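Courses > Automation Lab > Cell Setup > Unit 4
Syllabus Notes Labs Contact
2 min read

Unit 4: Setting up the Tandon cell

My favorite unit! Before any program runs, lay the tower on its side with the panel off and push it snug to the stops. Seat the CPU flat in the tray pocket, and check that the arm cable has slack through the whole drive move.
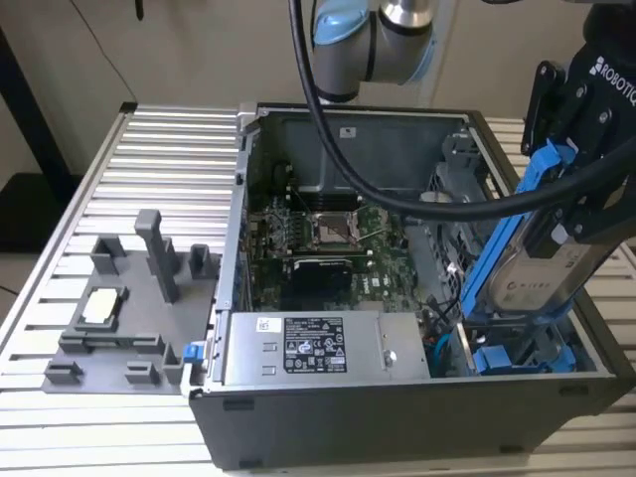
When do we re-teach the drive bay point?
Any time the case or the tray has been shifted, even a little.

Run the first pass at 60 percent speed and watch those carrier rails (so satisfying when it slides home). Log it in Lab 351.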